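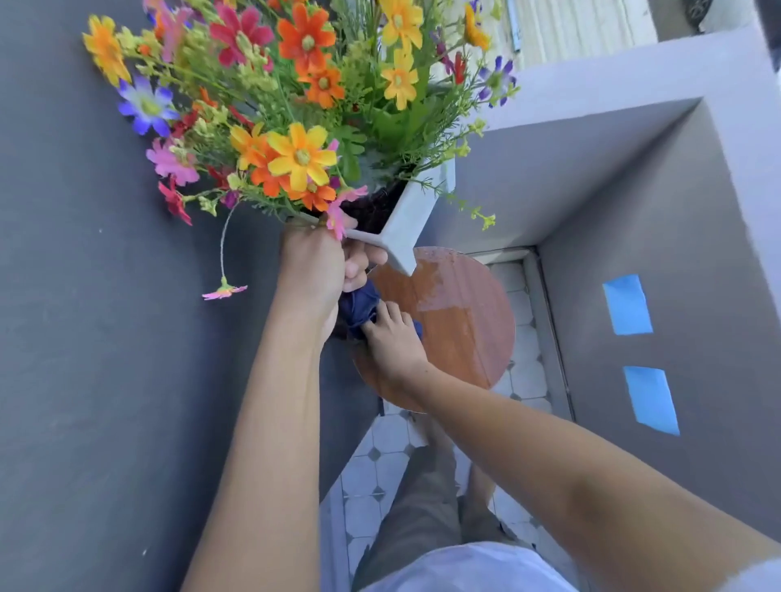 Convocatoria de participantes: función renal y tensión arterial nocturna tras el tratamiento del linfoma

La Unidad de Investigación Clínica del Hospital Clesier abre el periodo de inclusión del estudio Jedico, de carácter observacional y prospectivo. El objetivo es determinar si el descenso nocturno de la tensión arterial se altera en adultos que han finalizado la quimioterapia por linfoma no Hodgkin, y su relación con el filtrado glomerular estimado.

Criterios de inclusión

Edad igual o superior a 18 años.
Diagnóstico histológico de linfoma no Hodgkin.
Última dosis de quimioterapia administrada al menos 6 meses antes de la primera visita.
Capacidad para otorgar consentimiento informado por escrito.

Criterios de exclusión

Diálisis o trasplante renal previo.
Embarazo.
Trabajo en turno de noche.
Participación simultánea en un ensayo con medicamentos.
Arritmia que impida la medición oscilométrica.

Procedimientos

El seguimiento dura 9 meses y comprende 2 visitas presenciales, al inicio y al final. Cada visita tiene una duración de 90 minutos e incluye extracción de sangre, muestra de orina y colocación de un monitor ambulatorio de tensión arterial, que se lleva durante 24 horas y se devuelve en el mostrador de la unidad. No se requiere ayuno. La medicación habitual no debe suspenderse.

El estudio no contempla la administración de ningún fármaco. La extracción puede causar hematoma local; el manguito, molestias durante el sueño.

Lugar y compensación

Las visitas se realizan en el edificio Dretham, planta baja, en horario de mañana. Se reembolsan los gastos de transporte previa presentación de justificantes. No hay remuneración. Los resultados analíticos se entregan por escrito a quien los solicite.

Datos personales

Las muestras y los registros se codifican antes de su envío al laboratorio Chien. El consentimiento puede retirarse en cualquier momento, sin efecto sobre la asistencia médica.

Inscripción

Las solicitudes se presentan en la secretaría de la unidad, de 9:00 a 13:00, indicando la referencia Jedico y un teléfono de contacto. Debe aportarse copia del último informe de hematología. El plazo de inscripción termina en abril.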